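Manta de lana Hovska, de Cuypers

Última actualización: 11 de agosto de 2018

Quien ya tenga una Hovska en casa puede saltarse esta página, porque sabe de sobra lo que vamos a contar. Para los demás, paciencia, que con esta manta nos cuesta ser breves. La vendemos desde que abrimos la tienda y sigue siendo la que regalamos a la familia (¡y la que nos piden prestada los cuñados cuando vienen en diciembre!).

Es de pura lana, tejida en sarga, con un peso de 1.003 gramos. La diseñó Hanneke Geerts para Cuypers pensando en las casas antiguas, esas en las que el salón está templado y el pasillo no tanto. Abriga mucho sin aplastar, y al cabo de unos meses de sofá se vuelve más suave, con una caída preciosa.

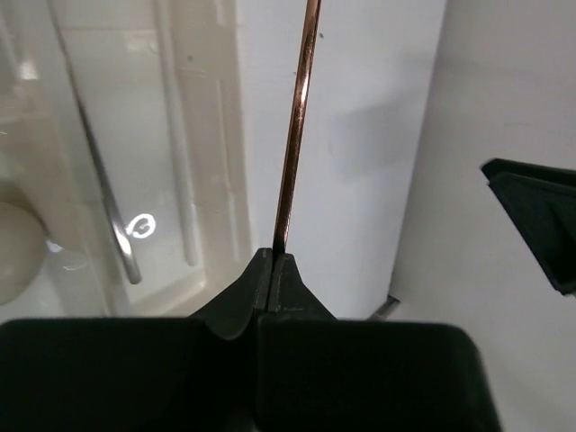

Pinza de plástico oscuro con las puntas juntas, sobre fondo claro.

Los colores de esta temporada son Collport, un gris azulado muy sereno, y Jelent, un ocre tostado que gana muchísimo con la luz de la tarde. Si dudas entre los dos, escríbenos y te mandamos una muestra por correo; preferimos gastar un sello a que te quedes con el color equivocado.

Sobre el lavado nos preguntáis a menudo. Lo mejor es airearla en el balcón un día húmedo y olvidarse de la lavadora casi todo el año. Cuando haga falta, a mano, con agua fría y jabón para lana, y luego a secar en plano sobre una toalla. Suelta algo de pelusa al principio, se cepilla y ya está. En verano, guárdala limpia en una funda de algodón con un trocito de cedro.

Flecos: 10 cm, anudados a mano
Acabado: cardado por una cara
Garantía de tejido: 26 meses
Envío: gratuito en península

Llevamos ya casi 3.000 mantas enviadas y todavía las doblamos nosotros, una por una, en papel de seda. Si es para regalo, ponlo en las notas del pedido y añadimos una tarjeta escrita a mano con el mensaje que quieras.

Suscríbete a nuestro boletín y recibe las novedades de la tienda en tu correo.

Compartido 26 veces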